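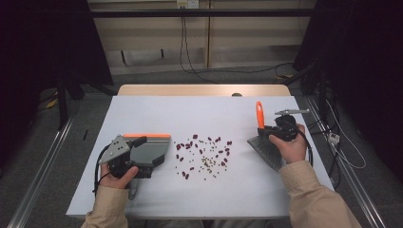 Setting up a two-handed sweeping task with hand-held grippers

Sweeping small, loose items into a dustpan is a useful first job for a pair of hand-held grippers. One gripper carries the pan, the other carries the brush, and both have to move together. These notes cover the bench layout used at the Lamgate shared workshop. They assume you have two working grippers with trigger bodies and cables long enough to reach the bench.

What you need

Two hand-held grippers
A dustpan and hand brush, ideally in a strong colour
A flat white top, laid over the workshop table
Dried kidney beans and lentils, 100 g in total
A shallow tub for storing them

1. Prepare the surface

Lay the white top on the table and check that it does not rock. Dark red beans show up well against white. Green lentils are harder to see under warm light, so switch off any desk lamp before recording. Wipe the surface between sessions. Bean dust builds up and the pan starts to skid.

2. Fit the pan

Close the left gripper on the dustpan and lay the pan flat on the table. The open lip should face the middle. If the lip lifts when you squeeze the trigger, release, lower your wrist and grip again. Our printed jaws follow the Henríquez pattern, scaled to 86 per cent. At full size they would not close on a thin pan.

3. Fit the brush

Grip the brush with the handle pointing up and the bristles angled down to the table. Set the bristle tips so that they bend slightly under load. Too much pressure flicks lentils off the bench.

4. Route the cables

Let each cable drop over its own side of the table. Leave a loose loop at the gripper and keep it clear of the pan. Power supplies stay off the work surface.

5. Scatter and sweep

Pour the mix into the middle and spread it into a rough patch. Keep the pan still and make short strokes towards the lip. After 5 strokes, stop, move the pan forward and start again. Long strokes leave the lentils behind.

6. Log the run

We use Grotov for logging, with one file per run. Kikis also works but drops the trigger channel at its default rate. Set it to the higher rate before you start. Discard any run in which the pan leaves the table for more than 2 seconds.

Tip the mix back into the tub and close the lid.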